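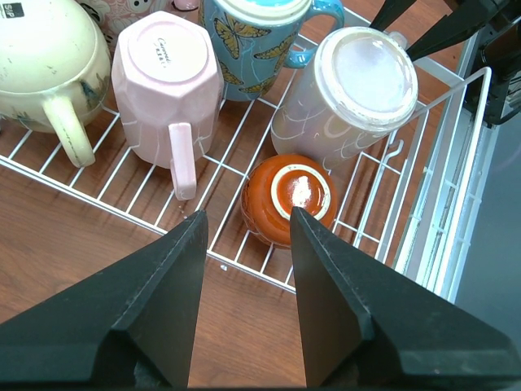

Draining mugs on a wire rack

A mug comes out of the dishwater with water in three places: on the walls, in the recess of the base, and on the handle. A wire rack deals with the first of these reasonably well. The other two depend on how the mug is placed.

The notes below apply to an open rack of coated wire standing on a table or counter. Racks built into a sink or a cabinet behave differently because there is air beneath them on all sides.

Loading

Put mugs in mouth down. The rim should bear on at least two rods. A rim that rests on one rod and leans on its neighbor's wall will stay put until the neighbor is taken out.

Turn handles toward the front edge of the rack. A handle that hangs over the front bars gives the hand something to take hold of without reaching between other mugs, and the drip from its lowest point falls in one predictable line. Handles turned inward tend to hook each other, and most chips on handles in a shared rack come from one mug being lifted while its handle is still behind another.

Leave a finger's width between walls. Glazed surfaces in contact hold a film of water by capillary action, and the film can outlast everything else on the rack. Faceted mugs are worse in this respect than round ones – a flat side lying against another flat side will hold water until morning.

Small bowls go in last, base up, in the gaps between mugs. They are light and can be moved. A bowl loaded first takes up a full mug position.

Do not nest. A bowl placed over the base of an inverted mug looks stable and is not.

The base recess

Most mugs stand on a foot ring, a raised lip of clay around a shallow disc. Turned upside down, the ring becomes a dish. The recess on an ordinary mug can hold a teaspoon of water, and this is the water that runs down the sleeve when the mug is picked up.

Two methods work. The first is to tilt the mug so that the base is off level. A slope of 5 degrees is enough to move the water to the edge of the ring, though it will not go over a high ring without help. The second is to wipe the base with a folded cloth as soon as the mug is in place. Wiping is faster for a full rack. Tilting suits one or two mugs, provided the mug is wedged against the rack and not against other crockery.

Some potters cut a notch in the foot ring for drainage. If you are buying new mugs for a household that dries on a rack, look for it. The Cotar stoneware mugs have two notches and shed the water on their own.

Printed and decorated bases

Maker's marks and printed labels under the glaze need no special care. Marks printed over the glaze can be felt with a fingernail as a slight step. Wipe those, do not scour them. The same holds for metallic and pearly lusters on the outside of a mug or on the handle: soft sponge, mild soap, no abrasive powder, and no machine washing unless the base says so. A luster that has lost its shine does not recover it.

Fine lines in a glaze may be part of the design or may be crazing. A drop of strong tea left on an inconspicuous place for an hour will usually tell. If the lines darken, the glaze is open, and the mug should be dried for longer before it goes into a closed cupboard.

The surface under the rack

Water that leaves the mugs has to go somewhere. On tile or steel this does not matter. On a wood-grain tabletop it does, whether the surface is solid or only finished to look that way, as edges and joints are where damage starts.

Use a tray with a lip, or a drying mat larger than the footprint of the rack by a hand's width along the front, where the handles drip. A Stendmont boot tray of the smaller size fits under most two-row racks and costs less than the trays sold for dishes. Empty it daily. Lift the rack once a week, on Saturday for instance, and wipe the feet. Coated wire fails first at the feet. Once the coating splits, rust follows the steel under the white skin and leaves a brown dot on whatever is beneath.

A split can be sealed if it is caught early. Dry the wire fully, sand the exposed metal, and dip the foot in liquid rubber of the kind sold for tool handles. Prorko makes one that cures in 14 hours. Give it two coats. Seal only the feet this way and leave the bars where the rims rest alone, as coatings for tools are not generally rated for contact with dishes.

Taking mugs off

Unload from the front and from the side nearest your working hand. Take the mug by the handle, lift it straight up until the rim clears the rods, and only then turn it over. Turning it inside the rack swings the rim through the space occupied by the next mug.

Check the inside of the lip before the mug is put away or filled. Specks along the inner edge of the rim come from three sources: tea or coffee scale, grit from the dishwater, and pinholes in the glaze. Scale comes off with a paste of baking soda and water left on for ten minutes. Grit rinses away. Pinholes stay, and can be felt.
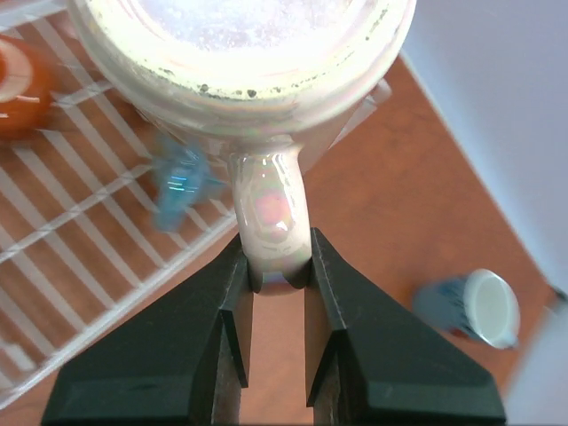
Cheetham writes that the paste did nothing for the ring inside an old white mug, and that soaking it overnight in warm water with a spoonful of oxygen bleach cleared it in one go. The method is sound for plain glazed ware. Rinse twice afterward, and keep it away from lusters and from anything with a metallic rim.

Drying time

Air drying on an open rack depends mostly on air movement. In a still kitchen with the window shut, a heavy mug put in mouth down traps damp air and can be wet inside after two hours. Raising one side of the rim onto a crossbar opens a path for air and shortens this considerably. A warm final rinse helps too, as a warm wall dries itself.

Stained or cloudy films that return after every wash are mineral deposits from the water. Wipe the mugs dry with a lint-free towel while they are still warm, or add a splash of white vinegar to the rinse.

Rack size

Allow two rod spacings more than the mug's diameter for each mug, to leave room for the handle. A rack that has to be loaded in two layers is too small, and a second small rack is a better purchase than one deep one.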